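報道関係各位

株式会社Clesetti

学生ロボット競技会「Torvikテーブル片付けチャレンジ」の実施概要と予選結果について
高校・高専・大学から279名が参加、本選には16チームが進出

株式会社Clesettiは、高校生、高等専門学校生、大学生を対象としたロボット競技会「Torvikテーブル片付けチャレンジ」の予選を終了し、本選に進出する16チームを決定しました。本選は4月、当社のVullier研修センターで開催します。

本競技会は、机の上に置かれたプラスチック製の食器をロボットアームで片付ける課題に、学生が自作のプログラムで取り組むものです。予選には279名が参加しました。所属は工学系の学科が中心ですが、高校の科学部、情報部、家庭科部の生徒や、文系学部の学生を含むチームもありました。

■ 競技会の背景

当社はこれまで、学校向けにロボット教材の貸し出しと講習を行ってきました。講習の多くは、決められた位置に置かれた積み木をつかみ、決められた位置に運ぶという内容です。動作の仕組みを学ぶには適していますが、受講した学校からは、位置が毎回変わるものや形の異なるものを扱う課題がほしいという要望が寄せられていました。

食器の片付けは、学生にとって手順を説明する必要のない作業です。一方で、ロボットに行わせるには、対象を見分ける、つかむ場所を決める、重ねる順番を決める、倒れているものを起こす、といった処理をそれぞれ組み立てなければなりません。大きいボウルの中に小さいボウルを入れるのか、同じ大きさのものをまとめるのかによっても、動作の数と失敗のしやすさが変わります。

当社では、この課題を講習の延長として試行し、昨年度に参加校から得た意見をもとに規則を改めたうえで、今年度から競技会の形で実施することにしました。

■ 競技の内容

競技は2部門で行います。

片付け部門
布を敷いた作業台の上に、大きさと色の異なるボウルとカップを置いた状態から開始します。ロボットは食器を重ねて、チームが事前に申告した場所にまとめます。配置は審判が競技の直前に決め、チームには知らされません。カップは横倒しの状態で置かれることがあります。ボウルは必ず口を上に向けて置きます。

配膳部門
重ねた状態の食器から指定されたものを取り出し、作業台の上の指定位置に並べます。指定は競技の直前に渡される配置表に従います。配置表は色と大きさの組み合わせで書かれており、同じ色のボウルが複数ある場合には大きさで区別します。

両部門とも、競技中に学生がロボットや食器に触れることはできません。チームは開始の合図のあとにプログラムを起動し、終了を宣言するまで操作卓から離れて待機します。途中で停止した場合は、審判の許可を得てプログラムを再起動できますが、その時点で台上にある食器は動かさず、そのままの位置から続行します。

得点は、所定の状態になった食器ごとに加算します。台から食器を落とした場合は減点とし、落ちた食器はその回の競技では台上に戻しません。つかんだあとに別の食器を押してしまった場合は、台上に残っていれば減点の対象にはなりません。この点は昨年度の試行で質問が多かったため、規則書に図を追加して説明しています。

■ 使用機材とソフトウェア

競技には、当社が教育機関向けに提供しているロボット操作環境「Torvik」を使用します。Torvikは、アームの移動、グリッパーの開閉、カメラ画像の取得を共通の命令で扱うためのソフトウェアです。学生は各校のパソコン上で模擬環境を動かし、動作を確認してからプログラムを提出します。

アームとグリッパーは全チームが同じものを使用し、部品の追加や改造は認めていません。昨年度の試行では指先にゴムを貼るなどの工夫を認めていましたが、工作設備のある学校とない学校で条件に差が出たため、今年度は取りやめました。その代わり、グリッパーの開き幅と閉じる力はプログラムから細かく設定できるようにしています。

食器はすべて市販のプラスチック製品です。ボウルは浅いもの、深いもの、縁の形が異なるものを取り混ぜています。購入できない学校には、貸し出し用の一式を用意しました。作業台の布は、しわを完全に伸ばさずに使用することを規則で認めています。布のしわによって食器がわずかに傾いたり、押したときの動き方が変わったりするため、模擬環境で成功した動作が実機では成功しないことがあります。

画像処理の学習に使うデータとして、当社は片付けと配膳の動作記録2000件を参加チームに公開しました。記録には、アームの動き、グリッパーの開閉の時点、作業台を撮影した画像が含まれます。失敗した動作の記録も除外せずに収めています。データの利用は任意で、自校で集めたデータだけを使うことも、学習を用いずに手順を記述することもできます。

■ 予選の経過

予選は、プログラムの提出と実機での確認によって行いました。提出されたプログラムを当社の担当者がVullier研修センターのロボットで実行し、結果の動画と動作の記録を各チームに返却しました。チームは記録を見てプログラムを修正し、期間内に再提出することができます。最終提出の締め切りは金曜日の午後5時としました。

提出の初期には、食器をつかむ前の段階で停止するプログラムが多く見られました。主な原因は、照明の映り込みによってボウルの縁の位置を誤って検出することでした。光沢のあるプラスチックでは、内側の壁に白い反射が出ます。反射の部分を縁と判定したチームでは、グリッパーがボウルの内側に下りてしまう動作が繰り返されました。修正後のプログラムでは、反射の部分を計算から除く方法や、位置を変えて撮影した画像を見比べる方法が使われています。

次に多かったのは、重ねる順番に関する失敗です。大きさの近いボウルを重ねると、上のボウルが縁に引っかかって傾くことがあります。傾いたまま次のボウルを置くと、全体が崩れて台から落ちる場合がありました。本選に進出したチームの多くは、重ねたあとに画像で傾きを確認し、必要があれば置き直す処理を加えています。

横倒しのカップについては、チームによって方針が分かれました。先にカップを起こしてから重ねるチーム、倒れたままつかんで空中で向きを変えるチーム、カップには最後まで触れずにボウルの得点を優先するチームがありました。いずれの方針でも本選に進出したチームがあります。

■ 参加チームの声

片付け部門で本選に進出した高校のチームからは、次のような感想が寄せられています。
「部室にはロボットがないので、最初は模擬環境だけで作っていました。返ってきた動画を見たら、つかんだつもりのボウルが布の上を滑っていて、そこから閉じる速さを変えました。部員で食器を手で重ねてみて、どの順番だと引っかかるかを表にしたのが役に立ちました」

配膳部門の高専のチームは、データの使い方について次のように述べています。
「公開データの失敗例を先に見ました。成功した動作よりも、どこでずれたのかがわかりやすかったです。重なった状態から一枚だけ取り出すところがまだ安定していないので、本選までに直します」

大学から参加したチームのコメントは次のとおりです。
「研究室の活動とは別に、学部の有志で参加しました。授業で習った座標変換をそのまま使う場面があり、教科書を開き直しました。色で見分けるつもりでしたが、橙色と赤に近い橙色の区別が照明で変わってしまい、大きさの情報も使うことにしました」

■ 指導教員向けの取り組み

競技会の期間中、当社は指導教員を対象としたオンラインの相談窓口を設けています。質問の内容は、Torvikの導入方法、学校のネットワークでの利用、作業の分担のしかたが中心でした。回答は学校名を伏せて参加校全体に共有しています。

また、授業での利用を希望する学校に向けて、競技の課題を短い単元に分けた教材を作成しました。最初の単元では、一つのボウルの縁を画像から見つけるところまでを扱います。続く単元で、つかむ、持ち上げる、重ねる、という動作を順に加えます。プログラミングの経験がない生徒が参加する場合には、命令を組み合わせる画面操作だけで最初の単元を終えられます。

教材は競技会の終了後、参加していない学校にも提供します。利用にあたって費用はかかりません。

■ 本選について

本選は、当社のVullier研修センターで行います。午前9時30分に受付を開始し、午前中に片付け部門、午後に配膳部門の競技を実施します。進出した16チームは、競技の前に実機で調整する時間を持ちます。調整の順番は抽選で決定し、各チームの持ち時間は同じです。

調整時間に使う食器の配置は自由ですが、競技での配置は審判が決めます。チームごとに有利不利が出ないよう、同じ組の競技では同じ配置を使用し、待機中のチームは競技場所が見えない控室で過ごします。競技の映像は、その組の全チームが終了した時点で会場内に公開します。

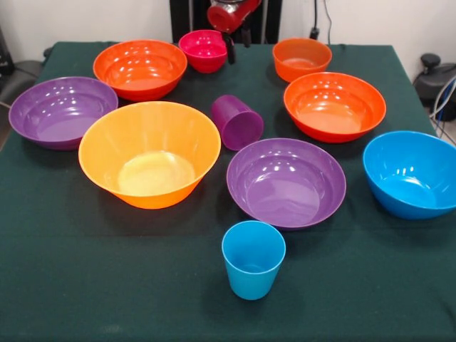

緑色の布を敷いた作業台に置かれたボウルとカップ。奥は赤いグリッパー

各部門の順位は、競技の得点の合計によって決定します。得点が同じ場合は、台から落とした食器の少ないチームを上位とし、それも同じ場合は終了までの時間で決めます。所要時間そのものは得点に含まれません。予選の段階で、速さを優先して動作が粗くなる例があったため、時間の扱いは同点の場合に限ることとしました。

順位とは別に、動作の記録と説明資料を対象とした「Favumitz記録賞」を設けます。各チームは、試した方法、うまくいかなかった点、修正の経過をまとめた資料を本選の前に提出します。審査では、ほかの学校の生徒が読んで同じ手順をたどれるかどうかを重視します。競技の得点は審査に影響しません。資料は提出チームの同意を得たうえで、競技会のウェブページに掲載する予定です。

表彰は配膳部門の終了後に行います。賞状のほか、各部門の上位チームの所属校には、Torvikの実機を学校で利用できる期間を設けます。機材の搬入と設置は当社が担当します。

■ 見学について

本選の見学は、参加校の生徒、学生、保護者、教育関係者を対象に受け付けます。見学席は作業台から離れた場所にあり、台上の様子は会場の画面で確認できます。競技中のフラッシュ撮影は画像処理に影響するため禁止します。控室での撮影もご遠慮ください。

小学生と中学生の見学者に向けて、休憩時間に操作体験を行います。操作卓のレバーでアームを動かし、カップをつかんで別の場所に置く内容です。体験に使うロボットは競技用とは別の場所に設置します。申し込みは当日、受付で行います。小学生の体験には保護者の付き添いが必要です。

■ 今後の予定

本選の結果は、競技会のウェブページで公開します。競技の動画は、映っている生徒と学生の同意を確認したうえで順次掲載します。

次回の競技会では、布の色や柄を変えた条件の追加を検討しています。予選の提出物を確認したところ、台の色を前提として食器を切り出しているプログラムが多く、色が変わった場合の動作を試したいという声が参加チームからもありました。変更する場合は、募集要項とあわせて模擬環境も更新します。食器の材質については、次回もプラスチック製を継続します。

今回の予選で提出されたプログラムによる動作の記録は、提出チームの同意を得たものに限り、次回の公開データに加えます。

■ 参加を検討している学校の皆さまへ

次回の募集は、今年度の本選終了後に開始します。参加にあたり、学校でロボットを所有している必要はありません。模擬環境が動作するパソコンがあれば、予選に参加できます。複数の学校による合同チームも認めています。部活動、授業、有志の集まりなど、参加の形は問いませんが、高校と高専のチームには校内の指導教員の登録が必要です。

説明会はオンラインで行い、規則の解説とTorvikの操作の実演を予定しています。録画も公開しますので、当日参加できない学校は後日ご覧いただけます。

■ 競技会の概要

名称：Torvikテーブル片付けチャレンジ
主催：株式会社Clesetti
会場：Vullier研修センター
本選時期：4月
対象：高校生、高等専門学校生、大学生
部門：片付け部門、配膳部門
予選参加者：279名
本選進出：16チーム
参加費：無料(本選会場までの交通費は各チームの負担)

■ 株式会社Clesettiについて

教育機関向けのロボット教材と操作ソフトウェアの開発、貸し出し、講習を行っています。主な製品は、ロボット操作環境「Torvik」、および動作記録の閲覧ソフトウェア「Favumitz」です。

■ 取材のお申し込み、お問い合わせ

本選の取材を希望される報道機関の方は、媒体名、来場人数、撮影機材の有無を明記のうえ、当社ウェブサイトの報道関係者用フォームからお申し込みください。参加チームへの取材は、所属校の了承を確認したあとに当社からご案内します。競技中の作業台付近での撮影は、各組の開始前に限り可能です。

株式会社Clesetti 広報窓口
受付時間：平日 午前10時から午後5時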